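October 5, 2021

Bad morning with Statia. She was on run 1,025, fetching soft toys from the bottom shelf of the wire cart, when the left arm stopped answering. The base carried on. It crept forward until I hit the red button, and by then the cart had rolled a little way on its casters. No one was hurt and nothing broke.

Boonsong Sangkhawat came down and we went through the log together. The arm controller dropped out for 1,180 milliseconds. The base is meant to halt as soon as that happens and it didn't. He thinks the check was switched off in February when we moved to the Branis drivers, and never switched back on.

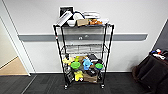
We turned it on again after lunch and pulled the arm cable out on purpose, 6 times. The base stopped each time. I still don't know why the arm dropped out in the first place. Could be the connector at the shoulder, which I've had doubts about before.

Wrote the fault report and sent it to Mfaume. No more runs until they reply. Home by seven, soup, bed early.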